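Tray-and-basket sorting

Tray-and-basket sorting is a household tidying method in which the small, unrelated things that gather on a table or dresser are first brought together on a flat tray and then moved, one by one, into open baskets that stay where they are used. It goes by several other names, among them "the landing tray", "two-basket tidying" and, in some families, simply "doing the tray". The method needs very little equipment and is often the first kind of tidying that children are asked to help with.

Equipment

The tray is the heart of the whole arrangement, and people who use the method for years tend to grow quite fond of theirs. It should have a low lip, so that a hand can slide things off the side as well as lift them, and rounded corners are kinder to a cleaning cloth than square ones. Plastic is the usual choice. Pale colors are popular – a dropped earring or a loose button shows up at once on light green or cream, and tends to vanish on anything patterned.

The baskets are commonly wicker, rectangular and open at the top. Lids are discouraged in most descriptions of the method, though there are happy households that use them. Two baskets of the same shape but of different shades, one dark and one light, have the great advantage that a young child or a sleepy adult can be told "the dark one" and get it right.

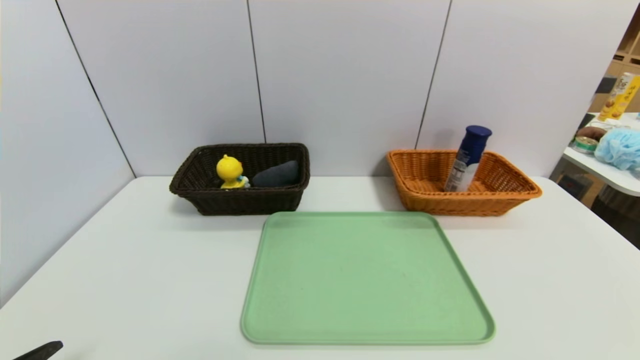
Nesrin Soylu holds that the tray ought to be left bare at the end of every day, whatever state the baskets are in, and that a basket may be as jumbled as it likes so long as everything in it belongs to the same part of life. Her view has many followers. Others allow an item or two to stay on the tray overnight, particularly keys.

Choosing what goes where

The oldest division is between things that are used up and things that are kept. Under this plan shaving foam, hand cream, matches and tape go in one basket, while toys, gloves and spare cloths go in the other. A second plan divides by person, and a third by room. The plan by person is the easiest to explain and the hardest to keep up, for the simple reason that a good many objects in a family home belong to whoever picked them up last.

Toys deserve a few words of their own. Soft toys forgive nearly everything and can be pressed down under other items. Hard plastic figures do better near the top of the basket, and toys with wheels are best set down on their wheels at the flat bottom of a basket, or kept on the tray until the rest has been dealt with. They roll, and they have a gift for rolling under the sofa.

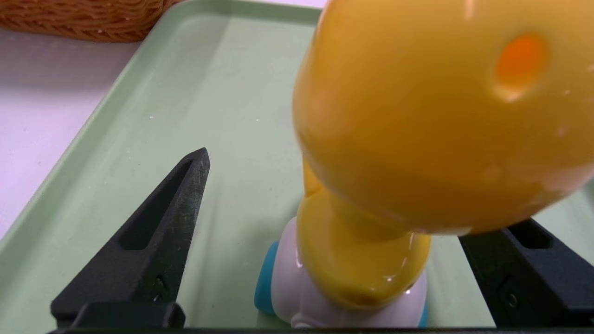
Yellow plastic toy with a white wheeled base and turquoise-blue detail.

Order of work

Most people begin with the largest item and work down to the smallest. Once the big pieces are gone the tray looks nearly finished, and that small encouragement carries a person through the hair ties and coins. The Oter variation turns this around and starts with the smallest piece, on the theory that little things get lost while big things are being moved. Both orders take the same time in practice, and it is pleasant to switch between them now and then.

The tray is wiped last. A damp cloth is enough for everyday dust, and faint scuffs on a matte surface do no harm and may be left alone. 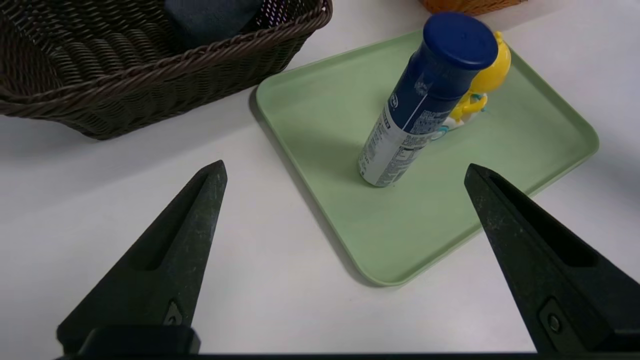 Tall containers are the one real difficulty of the method, and there has been plenty of friendly disagreement about them over the years. A bottle laid on its side takes up the whole floor of a small basket, and one stood on end may lean. The general advice is to stand tall things up while they are still on the tray and see how they behave there before moving them. An aerosol can with a smooth blue cap, next to a toy figure and a dark basket with only some navy fabric in it, makes a typical case: the can is set upright against the basket wall and the fabric is tucked in beside it as a cushion. Aerosols should in any event be kept away from heaters and sunny windowsills, and out of reach of small children.

See also: Drawer dividers; Entryway bowl; Ticona fold

Reader comments (3)

Ignacio Alcaraz: We have done it by room for years and I wouldn't go back. Lovely to see the Oter order get a mention, my mother swore by it.

Nesrin Soylu: Thank you for putting my view so fairly. I would only add that keys are no exception!

Unsigned: Does anyone line their wicker with cloth? Mine snags wool socks something terrible.

Contact the editors | © Kurnunitz Household Encyclopedia | Last revised April 25, 2023 | Back to top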